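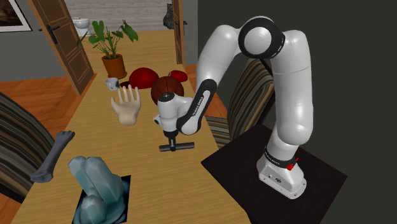
Home | News | Materials | Equipment | Bridges | Subscribe

Deck work on Plarulham bridge moves to second stage

Crews have finished the first stage of deck replacement on the Keane River bridge at Plarulham, and traffic will shift to the new northbound side in October. The contractor, Draltar, said the changeover will be done overnight, starting at 10 p.m., with both directions closed until the temporary barrier is in place.

The bridge is a steel girder structure 600 feet long. The existing concrete deck had delaminated over much of its area, and chloride levels at the top layer of reinforcing steel were above the limit set by the county for further patching. Earlier repairs used a thin bonded overlay, which had separated from the base concrete near both abutments.

The replacement deck is made of precast panels, 77 in total, set on the existing girders and joined with cast-in-place closure pours. Each panel is 10 inches thick. Shear studs are welded to the top flange through pockets in the panels, and the pockets are then filled with non-shrink grout. The county chose precast over a full cast-in-place deck mainly to shorten the lane closures.

Panels for both stages were cast at a yard in Jenosdale and trucked to the site. The yard held back several second-stage panels in late spring after cylinder breaks came in under the specified strength at seven days. The same batches met the requirement at 28 days and the panels were released. No change to the mix was made.

Second-stage work covers the southbound half of the deck, the expansion joint at the west abutment, and the remaining bearings. The bearings at pier 3 were replaced during the first stage after inspection found the sole plates badly corroded. That work was paid for under the contract's contingency item and did not change the completion date.

The speed limit through the work zone will stay at 35 miles per hour. Loads wider than one lane will continue to be sent through Jenosdale by way of the county road. The sidewalk on the south side will close when the traffic shift takes place, and a temporary path behind the barrier will open on the north side.

Final surface grinding and grooving will be done across the full width after both halves are tied together. Draltar expects to pour the longitudinal closure strip before cold weather. If temperatures drop below the limit in the specification, the pour will be made under heated enclosures.

Comments (3)

girderline: Does the closure strip get the same rebar coating as the panels? The last overlay failed right at the joint line.

Plarulham commuter: The detour sign at the Jenosdale turn is still facing the wrong way. Trucks were backing up there this morning.

mudsill: Grout pockets are the part to watch. We had leaks through ours after two winters and ended up sealing every one by hand.

Contact the newsroom | Copyright, all rights reserved | Back to top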